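Sitzverteilung im Stadtrat: Sainte-Laguë oder Hare/Niemeyer, und was ist mit kleinen Listen?

Ashok Bhardwaj
3. Februar 2019

In Clirnitz wird im April der Stadtrat neu gewählt, 22 Sitze. Bisher wurde nach d'Hondt verteilt, jetzt steht eine Umstellung im Raum. Auf dem Infoabend der Wählergemeinschaft Gisen hieß es, mit Sainte-Laguë hätten Listen unter 5 Prozent zum ersten Mal eine realistische Chance auf einen Sitz. Ich habe versucht, das nachzurechnen, und komme zu keinem klaren Ergebnis. Zwei Punkte sind mir unklar. Erstens: Ab welchem Stimmenanteil ist ein Sitz bei 22 Mandaten sicher, wenn keine Sperrklausel gilt? Zweitens: Macht es für kleine Listen einen Unterschied, ob man Sainte-Laguë oder Hare/Niemeyer nimmt? Umfragen gibt es für unseren Ort keine, ich rechne also nur mit Annahmen.

Seon-mi Koo

Zum ersten Punkt: Einen festen Wert, ab dem ein Sitz sicher ist, gibt es nicht, er hängt von der Zahl der Listen und der Verteilung der übrigen Stimmen ab. Als Orientierung dient der Idealanspruch, also Stimmenanteil mal Sitzzahl. Bei 22 Sitzen entspricht ein ganzer Sitz etwa 4,5 Prozent. Sainte-Laguë rundet im Standardverfahren ab einem halben Sitz auf, allerdings wird der Divisor so angepasst, dass die Summe stimmt. Ein Anteil knapp über der Hälfte des Idealanspruchs reicht deshalb meistens, garantiert ist er nicht. Bei d'Hondt wird immer abgerundet und der Divisor entsprechend verkleinert, das begünstigt die großen Listen. 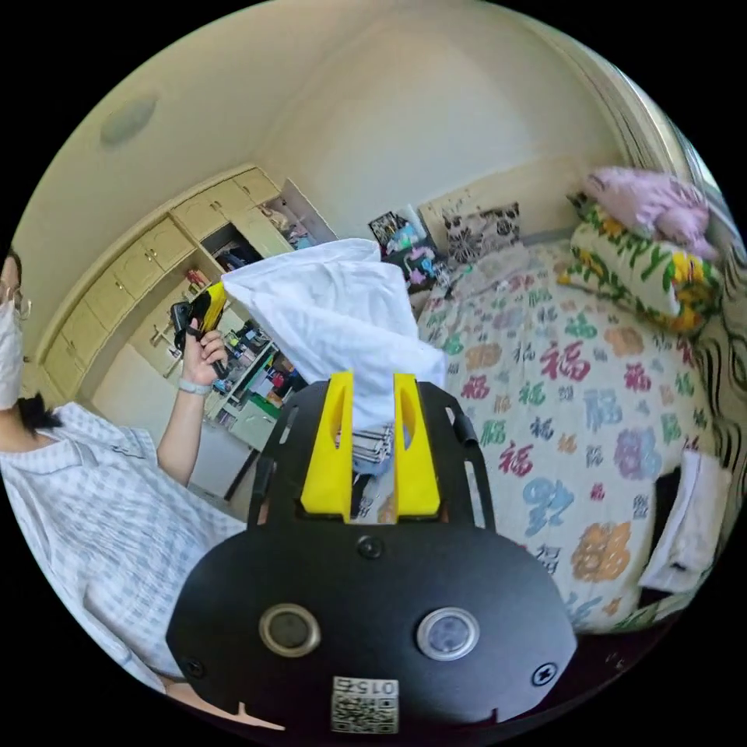

Hare/Niemeyer arbeitet mit Quoten. Zuerst erhält jede Liste den ganzzahligen Teil ihres Idealanspruchs, danach gehen die Restsitze an die größten Nachkommastellen. Die Ergebnisse weichen von Sainte-Laguë selten ab. Der Nachteil sind die bekannten Paradoxien: Vergrößert man den Rat, kann eine Liste bei gleichen Stimmen einen Sitz verlieren. Für die Nachrechnung sollte jede Liste eine feste Kennung haben, dreistellig mit führenden Nullen wie die 015 auf dem weißen Aufkleber im Bild, und die Spalte muss als Text formatiert sein. Sonst macht die Tabellenkalkulation aus 015 eine 15, und der Abgleich mit der Stimmentabelle schlägt fehl. Gerechnet wird mit ungerundeten Stimmenzahlen, nicht mit Prozentwerten.

Vor der Rechnung würde ich das Kommunalwahlgesetz des Landes lesen. Das Verfahren ist in der Regel dort festgelegt, der Stadtrat kann es nicht selbst wählen.

Ezekiel Pennington

Bringt alles nichts. Am Ende machen die 2 Großen das unter sich aus, war in Trernora genauso. Da hatten die zusammen 60 Prozent und die Kleinen durften zugucken.

Bushra Jatoi

Das ist eine Frage der Koalition und hat mit der Sitzverteilung wenig zu tun. Ergänzend zu Seon-mi Koo: Neben dem Ratssitz zählt die Fraktionsstärke. Je nach Gemeindeordnung und Geschäftsordnung braucht man für eine Fraktion mindestens zwei Mitglieder. Ein einzelnes Mandat bringt Rederecht im Rat, in den Ausschüssen aber oft kein Stimmrecht. Wer mit einer kleinen Liste antritt, sollte daher auch den zweiten Sitz durchrechnen. Bei Sainte-Laguë in der Höchstzahlform wird durch 1, 3, 5 usw. geteilt, die Stimmen geteilt durch 3 müssen also noch unter den 22 größten Werten liegen. Die Geschäftsordnung bekommt man beim Ratsbüro.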